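**Hetis Komis 2 Locking Medication Cabinet for School Health Offices**

Wall-mounted steel cabinet, keyed lock, white finish. $165. Mounting screws for wood studs included, masonry anchors sold separately.

We stock this one, and we think it is a decent cabinet. The maker's sheet promises a good deal more than that, so please read the notes before you put it on a purchase order.
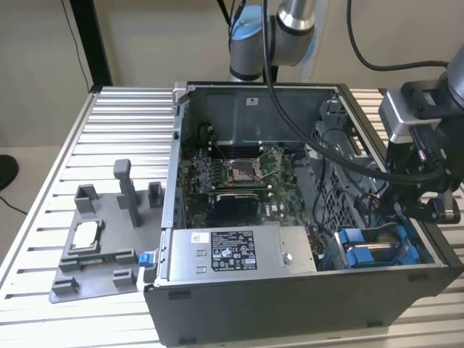
*Annelies Steiner*

The sheet calls the Komis 2 "a complete medication safety system." It is a box with a door and a lock. If your district has a written policy on who holds the key, who counts the pills at drop-off and what happens on field trips, a good box helps you follow it. If there's no policy, you will own a locked cabinet and the same problems you had in September.

### What you get

- One steel cabinet with four shelves, three of them adjustable
- Two keys, cut to the same pattern
- A paper log pad, 100 sheets
- A set of stick-on shelf labels that I would throw out and replace with tape

The sheet also says the cabinet holds medications "for the whole school." Which school? Inhalers in their boxes with spacers take up a lot of room, and so do zip bags with a photo and a care plan folded inside. In my old office, with around 165 students on file for daily or as-needed medication, it would have been full by the end of the first week. For a small elementary it should be fine. Measure your bins before you order. The deeper bins most of us like stick out past the shelf edge and the door won't close on them.

### The lock

It's an ordinary cam lock. It keeps out students and curious adults. I would not count on it against someone with a screwdriver and ten minutes, and the word "tamper-proof" on the carton should never have been printed. For controlled medication, many districts ask for a second lock behind the first. The Komis 2 has only the outer one. Hestell makes a double-door cabinet that costs more and is much heavier, and if your rules say double lock, buy that or something like it.

Keys can be reordered by number. Write the number down somewhere other than the inside of the door.
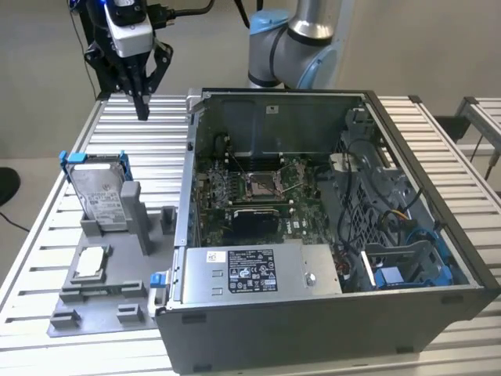
### Emergency medication

Please don't put epinephrine in here without asking how your state and district want it stored. Many plans call for it to be easy to reach during the school day, and a cabinet whose key is on the lanyard of a nurse covering two buildings is a poor place for it. The sales sheet shows auto-injectors on the top shelf. I have asked for that to be changed and haven't heard back.

It isn't a refrigerator either. Insulin and anything else that must be kept cold needs its own locked unit.

### Mounting

Have your maintenance staff do it. The sheet says one person can hang it "in minutes," and I have watched two grown adults argue with it for most of a lunch period. The holes on the back fit standard stud spacing. On block walls you need the Halilović anchor kit, ordered separately, or anchors your staff already trust. Keep the cabinet away from the sink and out of direct sun.

### Returns and warranty

Unmounted cabinets can come back within the return window if the carton is intact. Once there are screws through the back, it's yours. The warranty covers the hinges and the lock but leaves out the finish, which chips at the door corner on units that get heavy use.
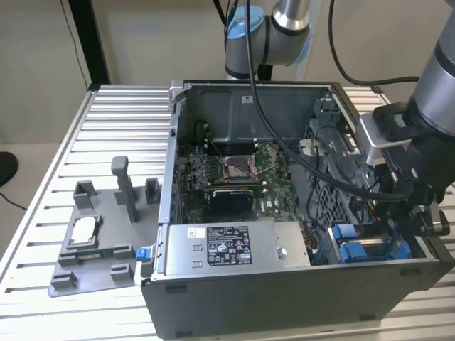 Purchase orders from public and private schools are accepted. Put the building name on the order along with the district, or it will go to the central warehouse and sit there. Quantity pricing starts at four cabinets, and mixed orders with the Hestell double-door model count toward it.

Page checked 17th October.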